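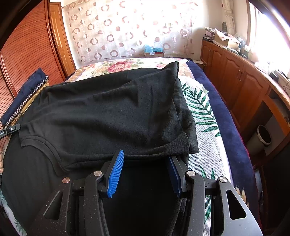 Ribbed blue finger pads on the hand-held gripper, open over a black t-shirt

Replacement finger pads for the Fameo hand-held gripper (sold as a pair)

I've been selling and fixing these grippers out of my shop long enough to know which part people write in about, and it's the pads. The ribs do all the work on cloth. Once they go smooth, a t-shirt slides right out of your grip and you start squeezing harder, and then you're wearing out the linkage too! So change them early.

What you get: 2 blue ribbed pads, 12 screws (more than you need, I know, but I drop them too) and a little hex driver. The pads fit the Fameo and the older Dasus body. They don't fit the Masson - the slots are narrower and filing them out makes a mess. I've tried.

Putting them on

Lay the gripper flat with the fingers open and take the old pads off one at a time. Don't strip both sides at once or you'll be guessing about the angle later. Slide the new pad on with the ribs facing in, start both screws by hand, then snug them up. Snug is plenty. Close the fingers slowly and look at how the ribs meet. If one pad leads the other, back its screws off a half turn, nudge it and try again.

Leave the round silver screws in the black linkage arms alone while you're at it. They set how freely the arms swing, and I get a lot of grippers in the mail with those cranked down tight.

Looking after them

If you handle clothes and bedding all day you'll get dust on everything, and matte black plates show every speck. The specks on the plates don't hurt anything. Lint down between the ribs does, so go along the grooves with a dry toothbrush at the end of the day. No oil anywhere near the pads, please. I check mine every 50 hours of use: bend the rib tips with a thumbnail, and if they stay bent, order a set.

Knits are the hardest on them, I think (soft stuff gets pulled into the grooves and dragged). My Rostelau pads used to last longer on denim than on t-shirts, and these go the same way.

Shipping is by padded envelope, usually 2 days after you order. If your gripper still won't close evenly with fresh pads on, send me a note with which body you have and which side is off, and I'll tell you what to check next.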